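Notebook, November – honey crystallization, jar trials

Starting a new page for this because the old one has turned into an argument. The claim from Barner is that their seed honey gives a fine, spreadable set in 6 days at cellar temperature, whatever the base honey. I don't believe the "whatever." Rapeseed honey would set fine if you shouted at it. Starnunia sent us two buckets, one rapeseed and one mostly acacia, and the acacia is the one I care about.

Setup as of this morning. 14 jars, half from each bucket. Seed worked in at the rate on the Barner sheet. I kept one jar of each unseeded as a control, which the sheet does not suggest and should. Everything on the lower shelf, away from the door. Logger is the old Pirnness unit. Its clock is off by an hour and I have not fixed it, so read the times with that in mind.

Stirred by hand, slowly, scraping the bottom. The sheet says "stir gently until uniform" and leaves it there. Uniform by what measure? I stopped when I couldn't see streaks against the lamp, and I know perfectly well that is no measure either. If anyone repeats this, write down how long you stirred. I didn't for the first few jars and now I'm annoyed with myself.
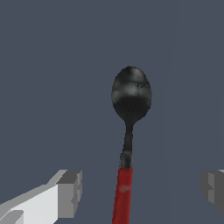

Desta Alemayehu thinks I have the whole thing backwards: the seed matters far less than how warm the base was when it went in, and if the bucket was above the point where the small crystals dissolve, I have put sugar back into solution and called it seeding. Fair. The acacia had been standing near the heater. I took its temperature at the top of the bucket only, and the top of a bucket tells you very little about the middle. Noted, and the acacia jars get a question mark on the label until I redo them from a cooler start.

Later, same page. Rapeseed has gone cloudy all the way through, control included. So the control set too, a bit behind the seeded ones by eye, and I would not want to defend "a bit" to anybody. Texture on the tongue: seeded is smoother. I knew which was which when I tasted, so this is worth nothing. Need a blind tasting with someone else doing the labels.

Acacia: clear. All of it. Two of the seeded jars have a thin haze near the bottom that could be crystals or could be air I beat into it. Air should rise, so I lean toward crystals, but honey this thick takes its time and I'm not going to call it.

Jörg Böttcher's older entry (blue binder, the page with the coffee ring) reports a fine set in acacia using the same seed. He gives no water content and no sugar ratio for the base. My guess is that his acacia was cut with something else at the hive, as most of it is. Acacia is high in fructose and that is the usual reason it stays liquid. A result in "acacia" with no analysis behind it is a result in a bucket with a word written on it – mine included, until the refractometer comes back from Hailu.

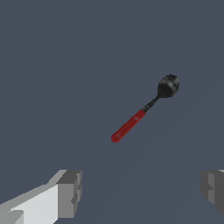 Should we just double the seed in the acacia and see? We could, but more seed won't change how little glucose there is to come out of solution, and a thicker jar would only show that I had added thick honey to it.

What I will do instead: new acacia jars, base held in the cellar overnight first, temperature taken at the middle of the bucket as well as the top. Same seed rate. Stir time written down. Labels coded by Desta, key kept out of my drawer.

Cost so far is 487 for honey, seed and jars, most of it honey we can still eat.

Ask Barner which base honeys they tested. Asked once already, got the brochure.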